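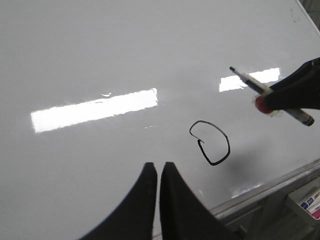

Boonsong Phetsri on Vundlow, slow songs and playing the bass parts himself

Boonsong Phetsri wrote most of his second album between midnight and four in the morning, after closing shifts at a bakery supply warehouse in Flernbridge. The record is called Vundlow and comes out in September. It has nine songs, mostly guitar, bass and a drum kit, with an old electric organ on three of them.

"I didn't plan an organ," he says. "The studio had one in the hallway and the drummer kept leaning on it while we talked. One day it was plugged in."

The studio was Fastgate, two rooms above a tire shop on the east side of town. Phetsri booked it for mornings only, when the rate was lower and the compressor downstairs wasn't running yet. If a take went past ten, he says, they had to stop and wait for the noise to quit. On the fourth track, "Second Landing," they kept going, and a few seconds of the compressor are still there under the last verse.

He grew up in a house with one guitar, which belonged to his older brother and was missing its low string for years. He says he still writes on the top five and adds the sixth later. His first band, Vogler, played school gyms and one wedding and broke up over who would pay for gas. Two of the songs on Vundlow date from that time, with new words.

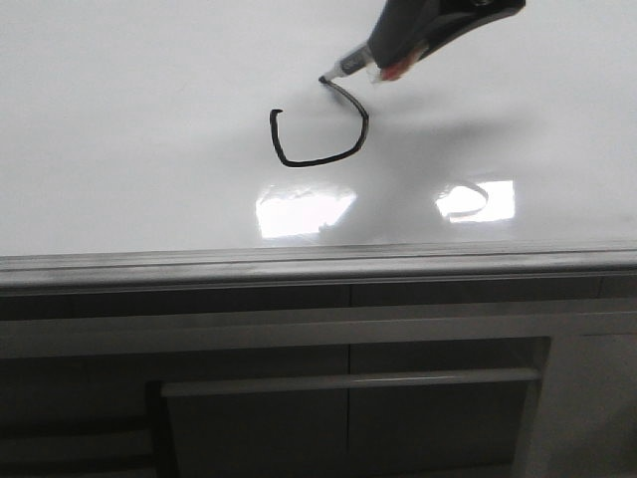
The title track gave him the most trouble. It runs more than six minutes and has no chorus, and early versions kept getting louder until there was nowhere left to go. Phetsri ended up thinking about the song as a line before he thought about it as chords. It starts high, sinks, rounds the bottom and comes partway back, much like the open black curve drawn on the board. "I wanted it to come up again, but I didn't want it to close," he says. "The last chord isn't the first chord. People ask if we ran out of tape."

They did 65 takes of it. He used the second one, with a guitar part from somewhere near the end.

Phetsri played all the bass himself after the bass player moved away in the middle of recording. He describes himself as a slow learner on the instrument. "I play what the kick drum plays and then I get nervous and add one note," he says. "On a good day I leave the note out." 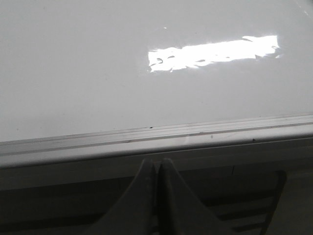

Cymbals were the other argument. The drummer likes them bright, and Phetsri had spent a year listening to records where you can hardly hear them at all. They settled on one thin ride and moved the microphone across the room. What he was after, he says, was a sound with a bright middle and an edge that breaks up, and he could have been talking about the patch of glare on that pale surface, brilliant white with ragged sides and small wisps coming off the right end. You can hear it best on "Paper Route," where the ride carries the whole second half.

The first album sold 843 copies, nearly all of them at shows. He knows the number from packing them himself. For Vundlow he is pressing 957, which was as many as the budget would cover, and he paid for the recording with $3,395 he had put aside for a van.

"So we don't have a van," he says. "We have my sister's station wagon, and the organ stays home."

The live band is a three-piece for now. They rehearse on Tuesday nights and have been working out how to play the organ songs with a second guitar. "Second Landing" works that way. "Cold Harbor Road" doesn't yet, and may be dropped from the set until it does.

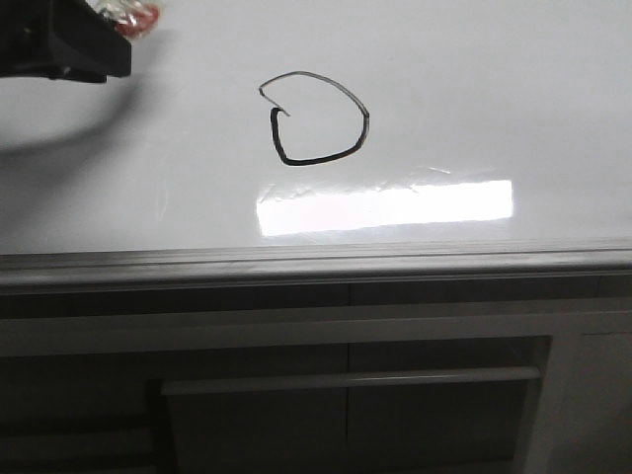

Black gripper with a small wrapped item, red showing through the clear plastic.

Phetsri is already writing again, though he has changed shifts and now works in the early evening. He finds it harder to write in daylight. There are four new songs, all short. He played part of one over the phone, stopped at the bridge, and said the rest of it had no words yet.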